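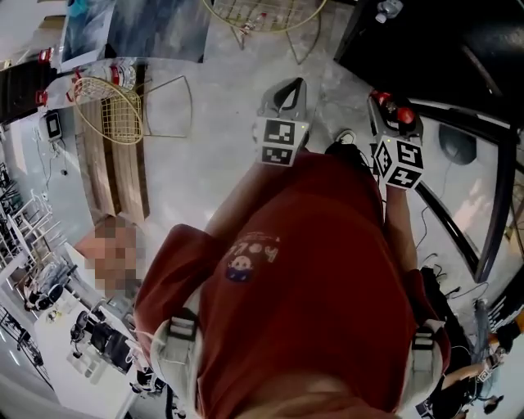
1/ Desde Fuvlow iniciamos un hilo sobre una pregunta que recibimos con frecuencia de hoteles, residencias y talleres: ¿pueden las máquinas encargarse ya de las tareas domésticas o de las labores menores de una planta? La respuesta institucional es prudente. Algunas, en condiciones acotadas. La mayoría, todavía no.

2/ Conviene separar dos cuestiones. Una es si un sistema puede ejecutar una tarea una vez, ante público. Otra es si puede repetirla durante una jornada, en una estancia que no se ha preparado para él. Nuestro interés se centra en la segunda.

3/ El programa Dremuseo, que desarrollamos junto con Kusuma, reúne 70 tareas cotidianas: recoger una mesa, reponer bebidas, doblar paños, colocar sillas, clasificar tornillería. Cada tarea se define por su resultado final y admite más de una forma de llegar a él.

4/ El criterio de admisión es deliberadamente sencillo. Si una persona adulta sin formación específica puede completar la tarea en menos de seis minutos, entra en la lista. Quedan excluidas las que implican fuego, cuchillas o productos químicos.

5/ Con el sistema actual, solo cuatro de esas tareas se consideran aptas para uso sin supervisión continua. Todas consisten en trasladar objetos rígidos entre superficies despejadas. El textil sigue pendiente y no prevemos novedades antes de noviembre.

6/ Reponer una nevera pequeña ilustra bien la dificultad. Hay que abrir la puerta sin desplazar el mueble, introducir el envase a la altura correcta, evitar el contacto con la rejilla y cerrar de nuevo.

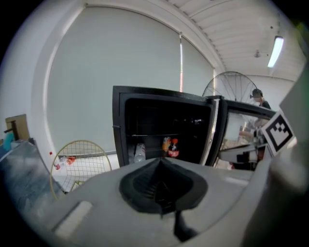

7/ Los envases tampoco se comportan igual. Una botella de plástico transparente cede al agarre y es difícil de localizar sobre fondo oscuro; una lata tolera mejor la presión, pero resbala si está húmeda. Las puertas con cristal añaden reflejos que el sistema puede interpretar como objetos.

8/ En planta, la situación es algo más favorable. Plorkby, entidad colaboradora, mantiene dos puestos de prueba para alimentación de bandejas. El entorno es estable y las piezas se repiten. Aun así, el personal debe intervenir cuando una pieza llega girada o la bandeja no encaja en su guía.

9/ Recomendamos a las entidades interesadas que soliciten siempre a su proveedor tres datos: número de intentos, número de intervenciones humanas y cambios realizados en la sala antes de la prueba. Un vídeo sin esa información no permite valorar un equipo.

10/ La relación completa de tareas y sus criterios de evaluación está disponible previa solicitud a la secretaría técnica de Dremuseo. Se admiten propuestas de nuevas tareas, con preferencia por las de lavandería y almacén.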